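Remote Demonstrations on the Pegboard Station: Frequently Asked Questions

Who can record demonstrations?
Anyone with a Skerkitz login who has finished the practice set. Practice episodes are stored separately and are never used for training.

Should I guide the arm by hand or use the remote controller?
Use the controller for all pegboard tasks. Hand guiding is still supported on the Lotham station, but a hand near the board blocks the fixed camera and the episode will be rejected.

When does an episode start and end?
Recording starts when you press the left pedal and stops when you press it again. Open the fingers fully and raise the arm before the second press. Episodes longer than 2 minutes are closed automatically and marked incomplete.

Do I have to place the pegs in a fixed order?
No. Follow the order on the task card if one is shown. Otherwise choose your own, and vary it between episodes.

What if I drop a peg?
Pick it up and continue if the fingers can reach it. Recoveries are kept — they are tagged "retry" and used. If the peg is out of reach, press the right pedal to discard the episode and reset.

How slowly should I move?
Slow down above the hole, not on the way to it. Long pauses in mid-air are trimmed by Ustoleo before training, but pauses during contact are not.

The peg is over the hole and will not go in. Should I push?
No. Raise it slightly, correct the rotation, and lower it again. The controller cuts out when the force limit is reached, and the arm must then be homed.

How many episodes are needed?
The target for the current board is 500 accepted episodes. The count stood at 353 at the last export, with 313 of them from remote operators.

Where can I see my rejected episodes?
Open the Urquijo viewer and filter by status. The reason code is in the last column.

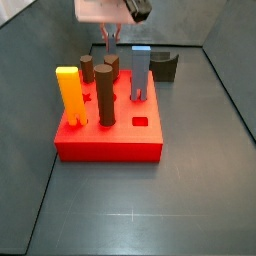
Page last changed: July, 4:10 p.m.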